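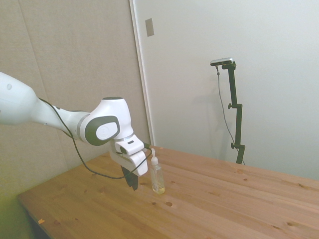

Budgeting for a bench arm is a lot like budgeting for a kitchen – the big shiny thing gets all your attention and then the bits and bobs eat you alive! I've helped kit out two small workshops now, and both times the arm itself was the easy line on the spreadsheet. Look along the top of the forearm and there's a thin black cable that drops into a big loop, goes across the front of the fingers and curls back up by the bottle. That sort of loop wants planning for, so put cable clips and a roll of decent tape on the list before you put anything else on it.

These are the tips I wish I'd had written down when we set up our corner at Gosling in Drondcombe (they're in no sensible order, sorry).

Start with the job

Write down the dullest thing you'd like done and price for that. Ours was bathroom and kitchen bits, pump bottles mostly. Tall thin ones, fat ones, nearly empty ones. A bottle with hardly anything in it weighs next to nothing and skids about if you so much as breathe on it, so test with those as well as full ones. It costs nothing and it might change which fingers you buy.

Budix quoted us for three sets of fingers and I said yes to all of them like a fool. One set lives in a drawer. Buy one, use it for a month, then go back.

Buy your practice stuff at the supermarket

I set aside £32 for props and it went further than I'd expected. Get things you'll use up afterwards, then it hardly feels like spending. Clear plastic is worth having in the mix if you're planning on cameras, as you can see the table straight through it and that's a proper test of what you're paying for. 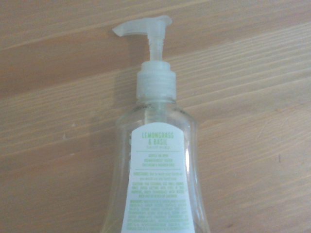 Lemongrass & basil hand soap, label to the front.

Keep the labels on, by the way. I peeled a few off early on thinking it'd look tidier, and then couldn't tell my dish soap from my hand soap. Masking tape and a biro sorted it, but still.

The table

Please don't spend a fortune here. Wood is fine! We got ours from Gremen for £243 and the only thing I'd check is that it doesn't rock. Push down on each corner in turn, and if it wobbles at all, fix that before anybody bolts or clamps anything near it. Knots in the boards are no bother to me, I rather like them, and they're handy for putting a bottle back in the same spot (just left of the knot, just right of the knot, you get the idea).

The stop button goes on the list

Not under extras, not under "later". Have it in the first order, and work out where it will sit and how long its cable needs to be. Same goes for light stands: measure your ceiling first, because the tall ones really are tall. Stands, clamps and spare leads came to £313 for us and I'd pencilled in half that. 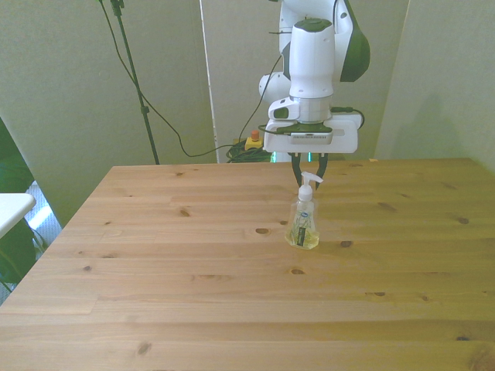 What I'd put in the budget

Arm and fingers, obviously
Table, £243
Stands, clamps and leads, £313
Props, £32
Cable clips, tape, a bin
A pot for things you forgot

Leaving the arm out of it, our whole corner came to £2347 once the electrician and the flooring were in. If you're ringing round for prices, ask every firm the same four questions: what's in the box, what isn't, who fits it, and what a replacement finger costs. Write the answers on one sheet of paper. Mine has tea on it but it's still the most useful thing in the folder.

Yiran Mao, 5/24/22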